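The White Table: Basket and Block

Gallery by Lumturie Petkov

I have been using the same long table in Urnlow for two winters now, and most of that time it has had a white cloth on it. People who come by for the basket days ask about the table nearly as often as they ask about the baskets, so this page covers the whole arrangement: the cloth, one of the shallow baskets, and the red block that goes with it.

The basket is from the Feston batch. I bought 14 of them in May, all woven, all shallow, and kept the ones with an even floor for the table. They are meant for bread or mail or whatever else collects in a house. I use them for small parts. A deep basket is no good for this because you end up digging, and the piece you want is always at the bottom under something with a corner on it. With a shallow one you can look in while standing up and see what you have.

The block came out of the old Hundwood nursery boxes. When Bogdan closed its storeroom, the boxes were passed along to anybody with shelf space, and I ended up with more blocks than I can use. The full lot was listed as 3000 pieces. I have not checked. Most of them are still in the hallway in their original cartons, and I take out a few at a time to clean and sort by color.

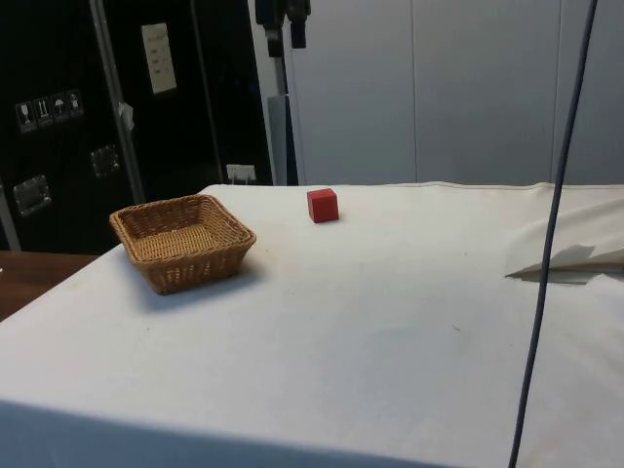 Red is the easiest color to work with on a white cloth. Yellow is harder in the evening, when the lamps are on, and the pale blue ones are hard at any time of day. I started with red for that reason and I still begin each session with it.

The cloth itself is nothing special. It is a plain off-white, wide enough to hang over the front and the back, with a stitched seam along one side. I tried an oilcloth first and gave it up after a week. It was easier to wipe down but it reflected the ceiling light, and small pieces slid on it if you bumped the table leg. Then I tried a gray felt, which held everything in place and also held every bit of lint in the building. Cotton was the third try and I stopped there.

It does mark. There are scuffs and gray smudges toward the middle where most of the work gets done, and washing takes out some of them but not all. I turn the cloth end for end when one side gets too gray, and after that it goes in the laundry on a Wednesday with the dish towels. No bleach. The first cloth I bleached went thin along the fold and tore when I pulled it straight.

A few notes on setting up, for those who have asked:

Lay the cloth with the seam at the far side. If you put it at the front your sleeves catch on it.

Pull from the corners first and smooth toward the middle afterward. The back right corner on my table always bunches a little and I have stopped fighting it. If it bothers you, a clip under the tabletop will hold it.

Set the basket down before you bring out any blocks. I like it turned at an angle, with a corner toward me, so that I can reach over the nearest side without knocking the rim. Other people line it up square with the table and that works too.

Leave open cloth between the basket and the blocks. You want room to put a hand down flat. Crowding them together saves no time.

Take out one color at a time. If you are tired, take out one block at a time. It sounds slow, but I have done a full carton that way in an evening and I made fewer mistakes than when I dumped the carton out and picked through it.

The baskets need some looking after as well. Dust gets down into the weave, and a damp cloth only pushes it farther in. I use a dry paintbrush, the cheap kind with the short bristles, and go along the strands first and across them second. Then I turn the basket over and tap the bottom. Once or twice a year I wipe the whole thing with a barely damp rag and stand it on edge near a window until the next morning. Do not put one on a radiator. I lost a good basket that way - the strands on the hot side went brittle and began to snap when anything was dropped in.

When you are choosing one, run your thumb around the rim before you pay. A finished rim should feel the same all the way around. If you find a sharp end, it will catch on the cloth every time you slide the basket, and trimming it usually makes two more. Press on the floor of the basket as well. A little give is fine. If it stays pushed down after you take your hand away, leave it at the store.

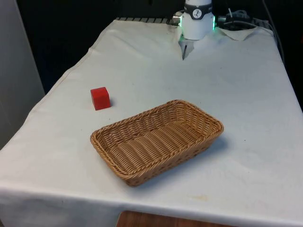

Red block and shallow basket on the white cloth. Braided rim, tan weave.

The rim is the part I like best on the Feston baskets. It is thicker than the rest and twisted like rope, and it gives you something to hold when you carry the basket with one hand. Plenty of shallow baskets have a flat rim that digs into your fingers once there is any weight inside.

The sides slope out a bit, so the baskets stack. I keep 4 of them in a stack on the shelf by the door and take down whichever one is on top. They all look close enough that it makes no difference, though the color varies from light straw to something nearer brown depending on the batch. Mine have darkened slightly on the shelf side where the afternoon sun comes in.

For sizes, measure the shelf before you buy. I did not, and one whole row had to be moved up because the baskets stuck out past the edge and got bumped by anyone walking through with a carton.

The blocks get the simplest treatment of all. Warm water, a drop of dish soap, a soft toothbrush along the edges, and then onto a towel overnight. I do them in small lots so that they are not sitting in the water. Any with chipped corners go in a separate box. The good ones have crisp edges and flat faces and will stand on the cloth without rocking, and that is the only test I give them before they are put away.

Sorting goes on through the spring. The table is open to visitors until 5 on basket days, and you are welcome to bring in a basket of your own if you want a second opinion on the rim or the floor. Please leave drinks on the side shelf by the coats. I would like to get one more season out of this cloth.

Next page: cartons, labels and the hallway shelves.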